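搜索本站 输入关键词 搜索 全部栏目

灰条纹地毯的日常打理：从吸尘到救急去渍

2018-06-11　文／Lina Abu Hammour

上回写完木地板打蜡那篇以后，收到好几位读者来信，问的都是同一件事：家里铺的是那种灰色细条纹的地毯，看着总像蒙了一层灰，吸也吸过，擦也擦过，过两天又是老样子，到底该怎么弄。我读着信就笑了，我家工作间里铺的正是这种地毯，铺下去的头一年，我和它闹了不知多少别扭，后来才慢慢处熟了。今天就把我这些年的做法从头到尾写一遍，写得啰嗦的地方请大家多包涵，泡杯茶慢慢看。

先说一句，灰条纹地毯其实是很好相处的东西。它不像纯白的那样娇气，掉一根头发都看得见；也不像深色的那样，走过去就留一串脚印。它的麻烦在于太能藏了。灰尘、饼干渣、铅笔屑，落下去就和条纹混在一起，等你看出来它脏的时候，往往已经攒了不少日子。所以打理这种地毯，头一条就是别等它看起来脏了再动手，要有个固定的日子，到了日子就收拾。

动手之前要准备的东西

东西都不稀奇，大部分家里就有，缺的去杂货店也能买齐：

吸尘器，带扁吸嘴的最好
软毛刷子，旧的衣刷也行，毛太硬的不要
橡胶刮条，擦窗用的那种，粘毛发特别灵
白色棉布若干，旧床单剪开就很好用
喷壶一只，干净的，没装过别的东西
白醋，普通食用的
小苏打一包
中性洗洁精，无色的为好
大一点的白毛巾两条，最后吸水用

棉布和毛巾我为什么反复说要白的呢？因为有一年我图省事，拿了一块红格子的厨房抹布去吸洒出来的茶，结果茶渍是淡了，地毯上多出一小片粉红，后来花在那片粉红上的力气，比花在茶上的多得多。从那以后我专门在柜子里放了一摞白布，谁也不许拿去擦桌子。

第一步：先看清楚条纹的走向

很多人拿起吸尘器就推，我劝您先蹲下来看一看。条纹地毯的条纹是有方向的，绒面往往也有方向，两个方向有时一致，有时不一致。用手掌平平地抹过去，一个方向摸着顺，颜色显得浅一些；反过来抹摸着有点涩，颜色会深一些。记住顺的那个方向，后面擦拭和收尾都要用到。

如果您家地毯不是和墙平行铺的，条纹斜着走，那就更要留心。我们平常习惯顺着墙推吸尘器，推出来的道子和条纹交叉，灰尘没怎么少，地毯倒显得花了。这时候不妨站到屋角去，对着条纹的方向，一趟一趟地推。腰会稍微累一点，中间歇一歇就好。

看的时候把窗帘拉开，最好挑上午或者傍晚，光是斜着进来的时候。正午的光从高处照下来，什么都亮堂堂的，反而看不出哪里有渍。我母亲当年教我擦镜子也是这么说的，要从旁边看，不要从正面看，地毯也是一个道理。

第二步：搬东西，抖东西

把小件家具都搬开，椅子、纸篓、地上的电线盒、堆着的书，能挪的都挪。大柜子搬不动就算了，别为了一块地毯把腰闪了，用扁吸嘴伸到柜脚旁边转一圈就可以。

椅子脚翻过来看看，毡垫上多半粘着一圈毛絮，先用手撕掉，不然放回去又蹭到干净的地方。椅脚长年压着的地方会有小坑，这个先不管它，后面专门讲。

地上要是有散纸、布料、孩子的玩具，也请一并收走，找个纸箱一股脑儿装进去，等收拾完了再分。我以前总是一边吸尘一边归置，捡起一张旧收据就坐下来看半天，一个下午过去了，地毯才弄了一个角。现在学乖了，先装箱，不看。

第三步：干刮一遍，再吸尘

橡胶刮条在这里派上用场。顺着条纹的方向，压得稍微重一点，一下一下往自己怀里刮，每一下都不要太长，到胳膊舒服的地方就提起来。头发、线头、猫毛都会卷成小团，捡起来扔掉。第一次刮的朋友大概会吓一跳，明明昨天才吸过的呀！别难过，吸尘器对付细灰在行，对付缠在绒里的头发就不大行了，大家都一样。

刮完再吸。先逆着条纹吸一遍，把绒挑起来，再顺着条纹吸一遍，把绒理平。推的时候要慢，比您平时慢一半。靠墙的一圈换扁吸嘴，踢脚线和地毯中间那道缝里积的灰最厚。门口那一块多吸几趟，人进进出出都踩那里，鞋底的沙子磨绒磨得厉害。

要是屋里有些味道，比如养了宠物，或者梅雨天闷了些日子，可以在吸尘之前撒一层小苏打。用面粉筛子筛下去最匀，薄薄一层就够，等20分钟再吸。撒太厚了吸不干净，白粉留在深色的条纹里，看着像发霉，我就干过这种事，吸了三趟才罢休。

第四步：找污渍，做记号

灰吸掉以后，真正的污渍才露出来。我家的这一类，底子是灰的，一道浅灰一道炭灰，中间夹着很淢的蓝绿色，细细密密并排着。这样的花色看久了眼睛会发花，看着看着就分不清哪里是条纹、哪里是渍了。我的窍门是找“断掉的地方”：顺着一道条纹看过去，颜色忽然糊了，或者浅色的那一道中间暗下去一截，八成就是脏了。

找到一处，就在旁边放一枚衣夹做记号，别放在渍的正中间。全部找完了再开始擦，心里有数，也不会东一下西一下地把地毯弄得到处湿。光线强的一角浅色条纹会发白，容易误会成褪色，换个方向再看一眼，还是白的才算数。
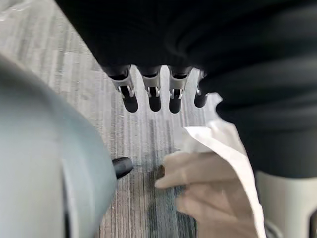 第五步：调清洁液，先试一小块

清洁液我一直用一个很简单的方子：400毫升温水，100毫升白醋，再加2滴中性洗洁精，装进喷壶轻轻摇匀。不要使劲晃，晃出一壶泡沫来，喷到地毯上都是泡，回头还得花工夫把泡沫弄掉。洗洁精也请千万不要多放，我知道有些朋友总觉得多放一点才放心，可是残留在绒里的洗洁精是黏的，过几天粘的灰比原来还多，那块地方就怎么也显得旧。

调好以后，先在看不见的地方试一试，柜子后面或者门背后都行。喷一点点，用白布按住，默默数到二十再拿起来，看看布上有没有颜色。布上要是只有灰，放心往下做；要是带了蓝的绿的，说明染得不牢，那就只用清水，不要加醋。羊毛的地毯也请先看看背面的标签，有的写明了只能干洗，那就老老实实送去洗，别在家里冒险。

第六步：一处一处地擦

擦污渍这件事，急性子最容易吃亏。看见一块渍，拿布来回猛搓，渍是散开了，绒也起毛了，条纹之间的界线糊成一片，再也理不清楚。正确的手势是“按”和“提”，像给孩子擦眼泪那样。

具体是这样做的：喷壶离地毯一掌高，喷到表面微微潮就停手，不要喷到滴水。等一小会儿，拿白布从污渍的外圈往里按，按一下，提起来，换一块干净的布面再按。布上没有颜色了，就换一块蘸清水拧干的布，照样按几遍，把醋和洗洁精带走。最后用干毛巾盖住，手掌压上去，能压多重压多重，让毛巾把水吃进去。

不同的渍，脾气也不一样，我把常遇见的几种分开说说。

茶和咖啡：刚洒的最好办，赶紧拿干布吸，吸得差不多了再用清洁液。隔了夜的就多做两轮，中间让它歇一歇，别一口气弄到底。

油渍：先撒小苏打，用指腹轻轻拍进去，放着去做别的事，吃完饭回来再吸掉，然后才喷清洁液。一上来就用水，油会往下走，走到底衬里就更难请出来了。

泥巴：等它干。这一条我要写得响亮一些，湿泥千万别擦！干透以后用刷子轻轻一扫，大半就成了粉，吸尘器吸走，剩下的印子才用布按。

蜡和口香糖：用小袋子装几块冰压上去，冻硬了，再用钝的勺子边一点一点撬。撬不下来就再冻，不要拿剪刀，剪刀剪出来的坑一辈子都在那里。

圆珠笔油：棉签蘸一点酒精，顺着一道条纹点过去，一根棉签只点一下就换新的。这活儿很费眼睛，可以放点音乐，慢慢来。我先生有一回在地毯上改图纸，笔油漏了一小串，我趴在那里点了整整一集广播剧的工夫。

第七步：把条纹理顺

按过水的地方，绒是一撮一撮倒着的，干了以后会显得一块深一块浅，很多人以为没洗干净，又去洗，越洗越花。其实趁它半干的时候，拿软毛刷顺着条纹轻轻梳一遍就好。梳的手要轻，刷子几乎是拖过去的，到了洗过和没洗过交界的地方，多拖出去一点，让两边接得自然。

再说前面提到的家具压痕。找一块湿的白布盖在小坑上，熨斗开到蒸汽档，悬在布的上方，不要挨着，让蒸汽透下去，绒会自己慢慢站起来，再用手指拨一拨。坑深的地方做两三回。化纤的地毯怕烫，熨斗离远一些，宁可多花点时间。如果您连熨斗也不想拿出来，放一小块冰在坑里让它自己化掉，第二天用刷子挑一挑，效果也不错，就是要等。

第八步：晾干，再把东西搬回来

开窗，开风扇，风从地毯上面平着吹过去最好。潮气重的日子我会把门也打开，让屋里有个对流。别急着搬家具，木头脚压在潮地毯上会掉色，金属脚会留锈印子，锈印子可是所有渍里头最难缠的一种。实在等不及要用椅子，就在脚底下垫一小片锡纸。

怎么知道干透了呢？手背贴上去，不觉得凉，就差不多了。手心不灵，手心自己就是热的。光着脚在上面走一走也是个好办法，我还挺喜欢这一步，刚收拾好的地毯踩上去有一种很踏实的感觉，忍不住要多走几个来回。

平时怎么保养

平日里顺手吸吸就可以，门口勤一些，柜子底下偷点懒也没关系。门内外各放一块蹭鞋垫，沙子少进来一半的力气就省了。大扫除我放在九月，那时候暑气退了，天又还干爽，地毯干得快；要是您那里九月多雨，往后挪一挪就是。

小块的地毯每次大扫除的时候掉个头，让晒太阳的那边换到里面去，颜色褪得均匀。整铺的没法掉头，就把椅子和书桌稍微挪一点位置，别总让同一个地方受累。太阳毒的下午拉上一层薄帘子，那点淡淡的蓝绿最不经晒，晒久了就只剩灰的了。

几个读者问过的问题

蒸汽清洁机能不能用？能，但要看底衬。胶粘的底衬遇热会松，边角翘起来就不好收拾了。租机器之前最好问一问当初铺地毯的师傅。

醋味散不掉怎么办？通常干了就没有了。还有味道的话，多半是清水那一遍按得不够，再补一遍就行，不必喷香水，两种味道混在一起更难受。

边上脱线了能自己剪吗？可以剪，千万别扯。圈绒的地毯一扯就是一长溜，顺着那道条纹一路开下去，心疼死人。剪到和绒面一样平，再点一点点布用胶水，放一晚上。

Qusai Awwad 来信问，条纹地毯拼接的地方总能看出一道缝，有没有办法遮。缝本身我没有本事去掉，不过把缝两边的绒都往缝上刷，刷完拿几本厚书压一夜，会淡下去不少。您要是还有当年裁剩的边角料，也请收好了别扔，将来哪里烫了破了，剪一小块补上去，条纹对齐，比什么都好使。我那卷边角料现在还立在衣柜后头，外面裹着旧枕套。

有别的渍没写到的，欢迎在来信里告诉我，说清楚是什么洒的、隔了多久、地毯是什么料子，我试过了再回您。

联系我们　投稿须知　© 2018 Windusden 家事手册 保留所有权利　返回顶部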